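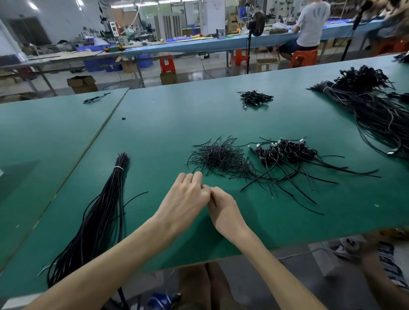 Jenura Bench Practice Pack for Cable Handling Automation

Written procedures, wall cards and training for plants that run manual cable benches and plan to automate part of the work. Supplied by Laskowska in printed or file form. Current edition: 3.

What it is for

Most cable shops bring in automation one task at a time. A robot takes over plug orientation or test insertion, and everything before and after it is still done by hand. The Practice Pack sets out how the hand work should be laid out, described and checked so that an automated station can be added next to it without redoing the whole line.

It does not replace your risk assessment or the robot maker's manual. Where those are stricter, follow them.

What the rules cover

Material zones. Uncut or unfinished cable, short pieces, fitted cables and finished cables each get their own place on the bench, and the places stay the same from shift to shift. Bundles are tied at one end only. Zones may be marked on the mat or given on the bench card, but the card has to match what operators do.

Loose ends. Long bundles tend to hang over the bench edge. This is acceptable at a manual bench. At any bench within reach of a moving arm or a conveyor, hanging ends must be brought up onto the surface or into a tray before the arm is enabled.

Grip points. For USB cables the pack specifies a hold directly behind the plug for inspection and presentation, and never on the contacts. The same point is used as the pick point when the task moves to a gripper, so operators and programmers are working from one drawing.

Small parts. Rings, caps and similar pieces are kept in a dish. A part found by itself on the mat goes to the query tray and is not put back into stock.

Floor and seating. Stools, boxes and floor cords are kept out of the marked approach to an automated station. Power strips are mounted or moved to the rear of the bench before commissioning.

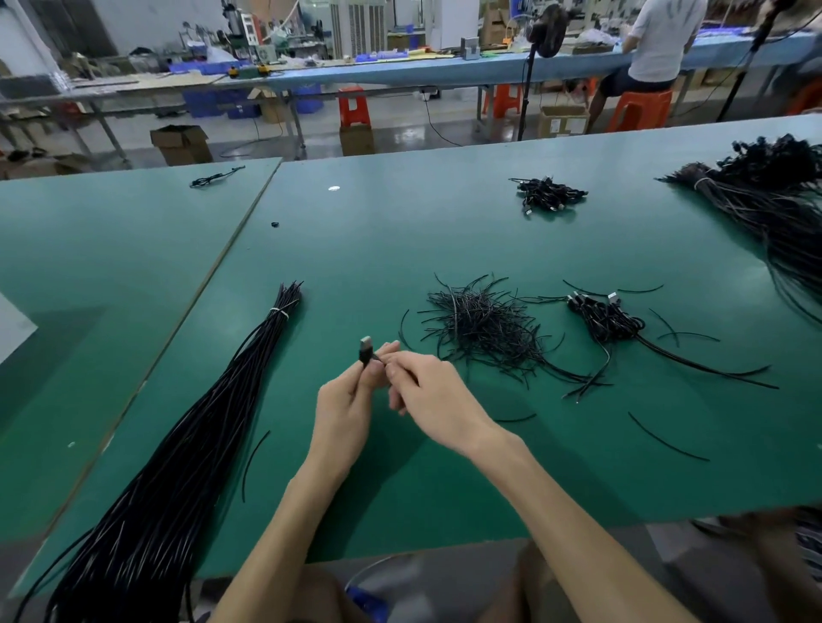
Recording a task before automating it

Section 4 deals with task study. Each hand operation is written up from the operator's side: what is picked up first, which hand holds, which hand moves, and what the operator looks at before letting go. The recommended minimum is 200 cycles per operation, taken from at least 3 operators. Task study sheets are filled in at the bench, during normal work and at normal speed.

Operators are told beforehand what is being recorded and who will see it. Names are kept off the sheets. Wiesława Wróbel, who wrote this section, also supplies a one-page notice that can be put up in the work area.

Contents of the pack

Procedure manual, 27 sections, ring bound
Bench cards, laminated, letter size
Zone layout templates for single and paired benches
Task study sheets, pad of 300
Changeover checklist, manual to shared operation
Training slides with speaker notes

Training

A half-day session is available on site or at the Husemham training room. Nikola Chmielewska teaches the bench layout part and Wálter Escobar teaches the changeover part. Bring your own bench cards if you have them — we mark them up during the session.

Revision notes for edition 3

Loose end rule rewritten to separate manual and shared benches. Query tray added. The old section on glove color has been dropped. Edition 2 bench cards can still be used at manual benches but not at shared ones.

Ordering

Order by pack name and language. English and Polish are in stock, and Vietnamese, translated by Thu Kiều, will be available from November. Extra bench cards and study pads are sold separately. Sites already using the Coditz station software can ask for the checklist as an import file at no charge.

Questions about content go to Roland Ashworth at the Laskowska technical desk.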